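Gripper Trials FAQ

Print this page | E-mail this page

Updated Saturday, March 1, 2025

What is being compared?

Two fingertips for the small printed arm, the pointed one and the wide pad, and two servo controllers, the Dirkex and the Katona. The arm stays the same through all of it. Lilla Fodor runs the trials and Orsolya Veres keeps the results sheet.

Why use a foam ball and a flat card?

They go wrong in different ways. A foam ball gives when you press on it, so a finger that closes too far can still look fine. A card doesn't give at all, and a pointed finger has very little to hold it by. A fingertip that can only manage one of the two goes back to the print queue.

How many tries does each setup get?

Each setup gets 20 tries per object. A try counts if the object is lifted and held for four seconds. If it drops at three and a half, it's a miss. We don't round up.

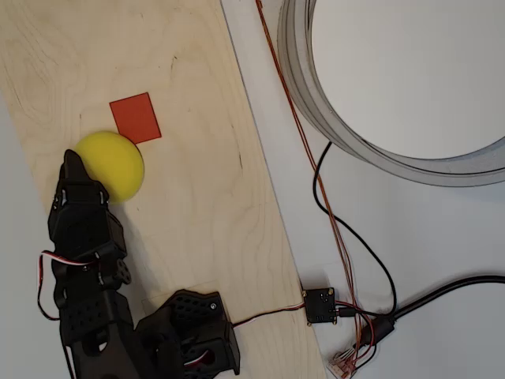
Can I move the objects between tries?

Yes, and you should. Put the object down by hand at a new angle each time. If it goes back to the same spot every time, all you are testing is whether the arm can repeat itself, and we have a separate test for that.

Which controller should I start with?

Start with the Katona. The setup menu is shorter and it keeps its settings after a power cut. The Dirkex answers faster, but you have to enter the joint limits again whenever it restarts. Lilla prefers it anyway.

The finger shakes when it touches something. Is it broken?

Probably not. Lower the gain one step and try again. If it still shakes, check the horn screw on the finger joint — it works loose more often than any other. If the horn is tight and the shaking goes on, swap the servo and write down which one you took out.

Where do the servo cables go?

Leave a loop of slack at every joint and keep the cable out of the way of the finger. Before you power up, move the arm through its full range by hand and watch for anything that pulls tight.

Can I send in my own fingertip design?

Yes. It has to fit the standard bracket and weigh no more than 14 grams. Send the file to Orsolya with "Mumesia" in the subject line so it gets sorted with the others. The next round is in June.

Where are the results?

On the Rirkivia shared drive, folder 3361. Misses are listed along with the holds. Ask Orsolya if you can't open it.

Print this page | E-mail this page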